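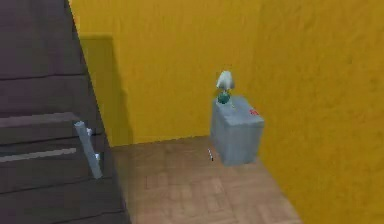 The stairs end of the simulated house, with the little lamp on its grey cabinet.

Search tips and projects Go

We use cookies to remember your settings and see which pages get read. Accept Manage

I've been building a pick-up-and-carry robot in my half of the garage since January, and the best money-saving tip I have is to do as much of the work as you can on the computer first. The robot is called Lundeo (I named it, my kids hate it). The simulator is Mirport, which runs fine on my old desktop as long as I close everything else. What follows is mostly stuff I wrote on the back of receipts while I was working, cleaned up a bit.

Get the rooms in before you fuss with the robot. I did it the other way round and spent weeks making a beautiful arm that had nowhere to go! Walls, floor, stairs, the big furniture, done. Plain boxes are fine for most of it. A cabinet can be a cube, a counter can be a slab on a block. You can come back and add drawers the day you need the robot to open one.

Paint the walls a loud color. I know it sounds silly, but I started with off-white everywhere and kept losing track of where the floor stopped and the wall started when I was flying the view around. Mustard yellow fixed that in an afternoon. It's also a good test for the robot's vision, which got far too comfortable with beige.

Give the floor a pattern somewhere. Parquet or herringbone is great, you can tell right away if your scale is off when the blocks come out as big as doormats. Mine did. I left them like that for a week and wondered why the robot looked so small.

Put something tippy on something flat. A table lamp is perfect - narrow at the bottom, wide shade, easy to knock over. If your arm can reach past a lamp on a small cabinet it'll do all right on my nightstand, and my nightstand is a mess. Leave small thin things on the floor too, like a pencil or a marker. Lundeo drove over every one of them for the first month and I was delighted, that's a cheap way to find out your sensor is mounted too high.

Stairs. Please put the stairs in, even if the robot is never going to climb them. I have real ones right off the hallway and I don't want to hear that crash at night. I mark a keep-out strip along the bottom step in software, and then I drive at it on purpose from every angle I can think of. Once you've got the real robot, tape a strip on the real floor in the same spot. Blue painter's tape comes up clean if you don't leave it down all summer.

Weigh everything you own. Well, everything the robot might pick up. I took the kitchen scale and went around the house like a lunatic, and it was worth it. The gripper I'm using is a Brullex and it's happy up to 410 grams in my setup, after that the wrist starts to sag. A pear is no trouble. A full bottle of olive oil is out. Write the weights on a card and tape it up over the bench, you'll look at it more than you expect.

Soft stuff is its own headache. Apples and bowls behave themselves, they're more or less one shape whichever way you come at them. A knotted plastic bag isn't like that at all. It's got a nice little twist at the top that looks like a handle, and then all this wrinkly business below that doesn't know what shape it is. I aim for the knot, come in slow from straight above, and close the fingers later than feels right.

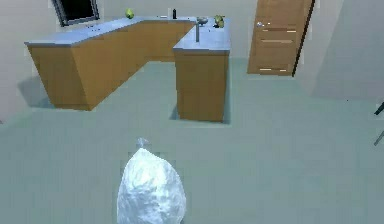 If you miss, back all the way out and start over. Don't let the program try to fix things from wherever it ended up! I let mine do that early on and it would chase the bag across the floor like a cat. With a full reset between tries I got a good steady pick out of 4,000 runs, which sounds like a lot but it's only a couple of nights with the computer left on.

Then go and try a real one. I fill a grocery bag with crumpled newspaper so nothing gets spilled when it drops. Vangelis Sfakianakis, who shares the garage with me and does proper woodworking on his side, pointed out that a real bag slides on a smooth floor and mine in the simulator didn't. He was right, the friction was way too high. Drag a bag across your own kitchen with one finger and then fiddle with the number until the one on the screen moves the same way.

Some bench things, in no order:

Use a 12 volt supply with a big fat switch you can hit with your elbow. Screw it to the edge of the bench, not the back of it.

Buy your bolts in one size. I get mine loose from Ververidis, the hardware store by the bus depot, and I keep them in a muffin tin. Every spot that could take an M4 got an M4, and I only need one hex key in my pocket now.

Label both ends of every wire. Masking tape flags are fine. Do it before you plug anything in, when you still remember which is which.

Sawdust gets into gearboxes. If you share a shop with somebody who runs a table saw, throw an old pillowcase over the arm when you're done for the night. (A plastic bag works too but it holds damp, and our garage is bad for that.)

Save a copy of your rooms before you move any furniture around. I shoved the whole kitchen counter over to make the doorway wider, forgot, and then spent an evening mad at the robot for not finding the bowl.

Next on my list is getting it to carry things through a half-open door without bumping the handle. I've got 2 different ways to try and I don't love either one yet. If you've done this with a small base, send me a note, I'd love to see how you handled the turn.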